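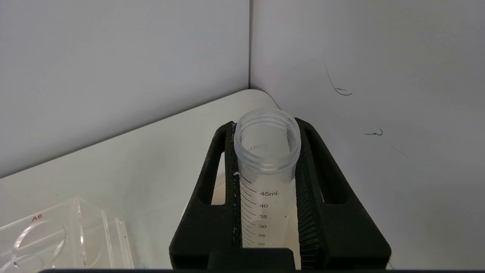
Figure 2. Uncapped conical centrifuge tube with printed volume scale, 45 mL mark uppermost of those legible.

3.2 Settling of suspended sediment

Water was collected at two stations on the Wurnitside drainage channel, one upstream and one downstream of the Pillay culvert. Sampling took place in April, after the spring thaw but before the reed beds had begun to grow. At each station the bottle was lowered to mid-depth on a weighted line and closed by hand. Samples were kept in the dark at 4 °C until they were divided.

Subsamples were measured into conical tubes of the type in Figure 2 and left to stand. The height of the settled layer was read against the printed scale. Readings in the tapered part of a conical tube are less certain than those in the straight part, as a small change in volume gives a large change in height – this affects the upstream samples most, where the settled volume was low. We therefore report dry mass as the main result and use settled volume only to compare the two stations.

After standing, the clear water was drawn off and the remaining solids were passed through a pre-weighed filter, dried, and weighed again. Filters from the downstream station clogged before the full subsample had passed and had to be changed partway through. The masses of both filters were added in those cases.

The channel bed between the stations is soft clay for the first 700 m and gravel after that. Bank erosion along the clay reach was mapped on foot by Veronika Szénási, whose notes also record cattle access at the Cukis ford. We treat the ford as a separate source in Section 4. Flow data were taken from the Trirum gauge, which does not record below its lower sill, so low-flow days were left out of the load estimates.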